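Week 12 notes: when the grasp is fine and the task still fails

OK, so last time I promised you a real mess, and the Pledemeck kitchen runs are it. Same simulated counter every time, Franka arm, and we tell it to put a thing in the gray box. Out of 36 runs, 21 finished. The rest is what I want to talk about, because the log says "grasp OK" on nearly all of them!

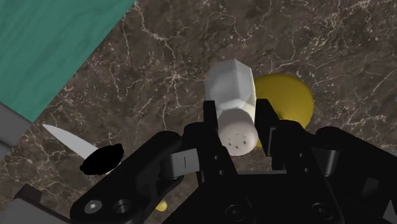
My first guess was slip. Smooth sides, two flat fingers, you know the story (reread the Gorkstead handout if you don't). So I cranked up the friction and ran it again, and got the same failures. Pretty annoying afternoon.

What finally gave it away was plotting gripper width against time. The open command was firing early, around 20 steps early in the worst run, while the arm was still traveling. Parsa, our planner, reported "above target" from the commanded pose and never looked at the measured one.

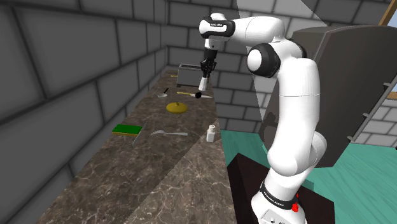
On a real arm that's a safety problem too. Something heavy let go in mid-swing lands wherever it likes, and a clean log won't warn you. So the release check now reads the joint encoders, and it has to pass twice in a row.

For lab: pull the Rullow logs, find one early release, and mark the step where commanded and measured poses split. Bring the plot, even if it's ugly.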